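Give the Robot a Wiping Cloth and a Logbook

By Smaranda Pîrvu

When people visit our workshop at Muromwood, they ask how clever the laundry robot is. I would like them to ask a different question: who looked at its wrist this morning, and what did that person write down? I have kept this machine for two winters, and my opinion is that its daily care decides more than its software does.

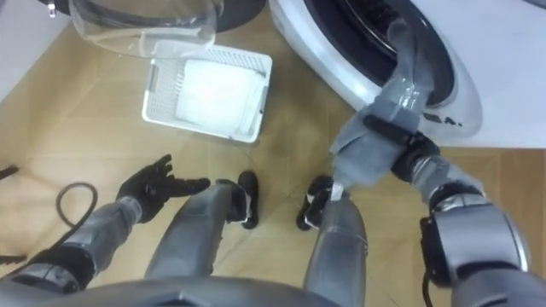
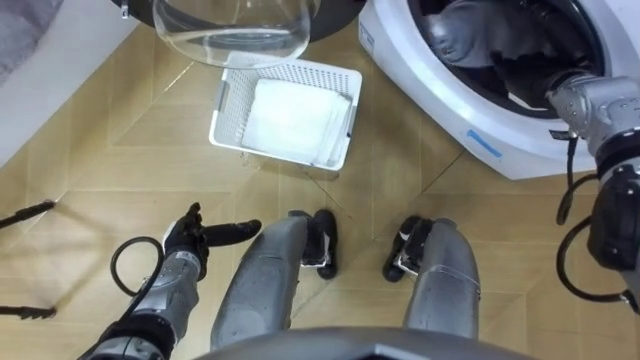
The right arm in the drum and the left hand out in front, with the basket on the floor between machine and feet.

Consider the posture. The robot stands in front of the washer and puts one hand inside a round opening with a rubber edge. For a person this is a small movement. For the arm it is a long reach with a bend at the end, and every part that is loose or hanging can touch the edge of the opening. Cables, sleeves, tape, fabric: I worry about these before I worry about motors.

In February we kept a record of every stop, and we reached 569 stops in 1,472 cycles. My colleague Octavian Sandu expected that most of them would come from bad grasps. When we read the notes together, the largest group was cable and cover problems at the right wrist. A cover had moved by the width of a finger, or a loop had grown longer during the day. These are faults which a person can find with her eyes and two minutes of patience.

The usual answer in our field is to design the fault away. I respect this answer, but I think it is often given too early. We sent our list to Skoller, where the wrist covers are made, and they offered us a new closed cover. It was a good part. It also needed eight screws to be removed before anybody could look at the connector, and so people stopped looking. Floarea Lungu, who works the late shift, asked to have the old open one back. I agreed with her then and I agree now. A part that can be inspected quickly will be inspected.

My second point is about placement. We put the basket on the floor between the open door and the feet, and we try to put it there in the same way each time. Some engineers find this a little shameful. They say that a good robot should find the basket anywhere. Perhaps it should. But a baker also keeps her flour in one place, and we do not say that she is a bad baker. While we are still learning what goes wrong at the drum, I prefer that the basket stays a boring subject.

There is a fair argument against me. Raquel Pinheiro, who visited from Vutthorpe, said that a machine which needs so much attention is only a very expensive child. If each robot needs one careful person beside it, the saving disappears. I do not have a complete reply to this. I can only say that our morning check became shorter as the notes became better, and that the notes were written by people who had their hands on the machine.

What I ask for is modest – a paid half hour before the first cycle, a logbook that stays next to the washer, and the right of the person on shift to refuse a part that hides its own faults. Our budget for next year has a line for a faster computer. It has no line for the half hour, and I have asked for that to be changed.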